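Sit-stand desk or fixed bench for a narrow study?

Home & Shed > Fitouts and Furniture

bindi_k
Hi all, long-time lurker. We're turning the skinny back bedroom at our place in Pridville into a study and I've gone round in circles on the desk. The wall is 2,000 mm between the window architrave and the built-in robe. My partner wants a fixed bench wall to wall. I want legs, so I can take the thing with me when we move (we're renting it off his aunty, long story). Budget is tight, and the carpet's staying because it isn't ours to rip up. What would you lot do?

mortise_mal
Fixed bench, every time. Screw a batten to the studs, drop the top on, done in an arvo. No legs to kick and you can vacuum under it. I did ours in January in stinking heat and it still only took me a day, with a very long lunch in the middle.

Thoa Âu
Have to disagree with Mal, sorry! If it's a rental, even a family one, I wouldn't be putting a row of holes in the plaster. I had a fixed bench at the old house and when we left I spent more on patching and paint than the bench cost me. Get a freestanding one and push it hard up against the wall. I've been on a Halby frame for five years and it's only wobbled once, and that was me forgetting to do up the bolts after a move.

mortise_mal
Fair point about the rental, I skimmed that bit. Still reckon a batten leaves a handful of holes and a tube of filler sorts it.

gumboot_gaz
Colour matters more than people think in a small room. Had a glossy white top for years and the glare off the window gave me headaches by lunchtime. Went to a matte grey and I'd never go back. Hides the dust too. Plain grey with a dark edge and black legs is the look I'd go for.

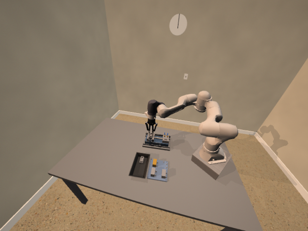 Order I'd do things in, for what it's worth:

1. Measure the wall at floor height, desk height and somewhere in between. Old walls are never square.

2. Get the top cut a touch short. You can live with a gap, you can't live with a top that won't go in.

3. Sort the power before the desk goes in. I did it after and spent a very sweaty hour on my back with a torch.

4. Legs last, and on carpet get the wide feet.

bindi_k
Thanks heaps Gaz, I like that grey. Do the legs get in the way of your chair? I'm a bit of a sprawler.

gumboot_gaz
Mine are right out at the corners so no dramas. It's a middle leg you want to avoid. Had one on the white desk and my knee still remembers it.

plumbbob
Going against the flow here, but what about a secondhand office desk? Nimen had a stack of them out the back last time I was in, $249 each, and a new frame from Frerichs will set you back a fair bit more than that before you've even bought a top. Bit ugly but solid as.

Thoa Âu
Careful with those, plumbbob. A lot of the old office ones are deep as well as long, and in a skinny room you'd be climbing over the chair to reach the window. Bindi, how wide is the room the other way?

bindi_k
Just went and measured. It's 1,481 mm from the wall to the side of the bookcase. The bookcase can't move because it's hiding a patch of carpet we don't talk about.

Thoa Âu
Then keep the top on the shallow side and you'll still be able to push your chair back without hitting the books. Deep desks only collect mugs anyway.

mortise_mal
Or shift the bookcase and put a rug over the patch. But yeah, with that much room I'd go shallow too. See, I can be reasonable.

bindi_k
OK, I think I'm sold on freestanding, grey, legs at the corners. Partner has been told and is sulking in the shed. Does anyone know if Frerichs will cut a top to size, or do I have to go through a joiner?

plumbbob
The one near me does, but ring first. Their saw was out of action when I went in and I had to come back the next week.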